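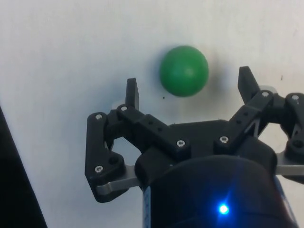

OK, quick hello, then straight in. I'm Nathalie, I run the bench at Lernidberg, and I've had the Skorkex starter kit on loan for 7 weeks. (Wait for the latecomers to sit down!)

What you get: the two-finger gripper, a wrist camera, the software, and a manual that needs a second edition. The fingers are plain black paddles on screwed-together linkages, so swapping a part is a hex key job. I love that. Willy Segers did his first swap in 13 minutes, with coffee.

Pick test next. We ran 403 picks, all on a white tabletop, mostly balls and blocks. Balls are mean! Close a bit off center and they roll, and then you're chasing them. My tip: drop the closing speed to 40 percent in the settings and leave it there.

Gripes. The default camera settings are way too bright over a white table, and I had to fix that on day one. Support answers, but slowly. Peeters, who sells it, promised me a new manual by May... ask them, not me.

Would I buy it? For teaching, yes. For a production line I'd still look at Flernari first. (Pause, take questions on price here, then go on to the live demo. Plug in the laptop BEFORE talking.)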